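Last updated: February

Category: Set-up guides > Home displays > Wall panels

Section 4: Hanging and dressing your Potell panel

You've got the panel out of its box and the rail is on the wall, so now comes the fun bit! Section 4 covers lifting the panel into place, getting it level and adding your first markers. Set aside 60 minutes if you've never done it before, and have a second person handy for steps 2 and 3.

Before you start

You'll need the two hanging clips from bag C, a spirit level, a soft cloth and the Skarance edge strip if you bought one. The markers come in their own tray. Leave the backing paper on them for now – it picks up fluff very quickly once it's loose.

CAUTION: The tall panel is heavier than it looks. Don't try to lift it onto the rail by yourself, and keep kids and pets out of the room until both clips have clicked.

Hanging the panel

1. Push one clip into each slot on the back of the panel, with the hooks facing down. They should sit flush. If one sticks out, pull it free and turn it around.

2. With one person at each side, lift the panel until the hooks are just above the rail. Keep your fingers away from the back edge.

3. Lower it slowly. You'll feel the left hook go first, then the right. Press firmly along the top until you hear both clips click.

4. Put the level on the top edge. The dial under the right clip gives you 6 mm of travel, and a quarter turn is usually plenty. This is such a good little feature, and it saves you taking the whole thing down again!

Note: If you're hanging the panel on tile, use the Nerkia spacers between the wall and the rail. Grout lines are hardly ever flat, and the panel will rock without them.

5. Wipe the front with a dry cloth. Don't use glass cleaner or anything with bleach in it, as both will leave streaks on the dark colours.

Fitting the edge strip

6. Start at the top and work down. Press the strip onto the side of the panel a hand's width at a time. Don't stretch it, or it will creep back overnight and leave a gap at the bottom.

7. Trim any extra with sharp scissors. A slightly long strip is fine, so cut less than you think you need and check it again.

Adding your markers

8. Choose a marker and hold it against the panel before you peel anything. Step back to the far side of the room and have a look. Bright colours really sing on the darker finishes, and a single marker placed fairly high is a lovely way to begin.
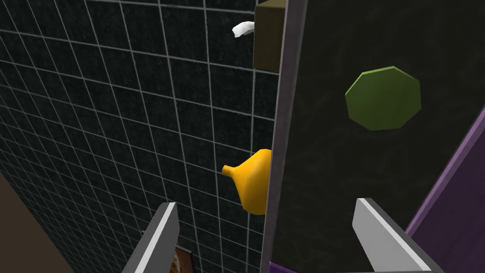 9. Peel the backing, line up one flat side of the marker with the top of the panel and press from the centre outward. Hold for a slow count of 26.

10. Leave it alone for an hour before you hang anything from it. Each marker holds up to 300 grams once the pad has set – keys, a light scarf, a dog lead.

CAUTION: Don't use markers to hold glass or anything sharp.

Changing your mind

Go for it, that's what the panel is for! Warm the marker with a hair dryer on low, slide a bit of dental floss behind it and saw gently from side to side. Any leftover glue will roll off under your thumb. Fresh pads are sold with the Oyelaran refill pack, and the old marker can go straight back up.

Related sections
Section 3: Fixing the rail
Section 5: Joining two panels
Section 6: Cleaning and care
Spare parts list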